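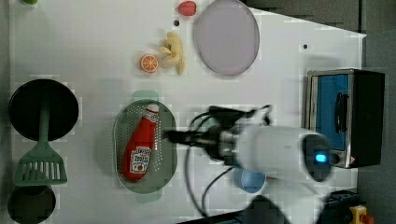

Cable routing on the kitchen table arm, want opinions before I redo it

flurkex_damian
Posts: 2,509

Evening all. I've been putting this one together in the workshop at Hirncombe since November, and I've reached the stage where the arm goes where I tell it and the cables go wherever they please. They come off the top of the gripper in big loops and then trail over the table, and I'm nervous about one of them snagging on the colander or the pan when the wrist turns. My thinking is to tie them back along the body with velcro straps, leave some slack at the wrist and be done with it. Has anybody done it that way and regretted it?

schnyder50

Lovely to see this moving along, Damian! I did velcro on mine and I'd do it again, but please leave more slack than looks sensible. I had mine nice and snug, felt very proud of myself, and then the last joint wanted to go the long way round and pulled a connector half out.

k_issahaku

I'm going to disagree with you both, in a friendly way. Straps along the body are fine until the elbow folds, and then you have a pinch point. I'd run everything overhead on a light spring — a cheap badge reel will do — and keep the table clear. It's an evening's work, maybe 2 if you have to put up a bracket.

schnyder50

Overhead is nice if you never look down from above. Doesn't he have his camera up there? A cable swinging through the view would drive me up the wall.

flurkex_damian

I do, yes, so overhead worries me a bit. Kwaku, could the reel sit off to the side, behind the toaster oven?

k_issahaku

It could, as long as it pulls away from the elbow. Try it with string first before you drill anything.

Florian S.

Small thing from me: move the light blue cup. It's tucked right in under the arm, and I've lost a few that way. Also, I'd practice on the strawberry before the ketchup. A bottle lying at an angle in a tray is a mean first pick.

flurkex_damian

Ha, fair, but the ketchup is the one my daughter asked for, so the ketchup it is. I'll move the cup. String test tomorrow after supper, and I'll post how it goes.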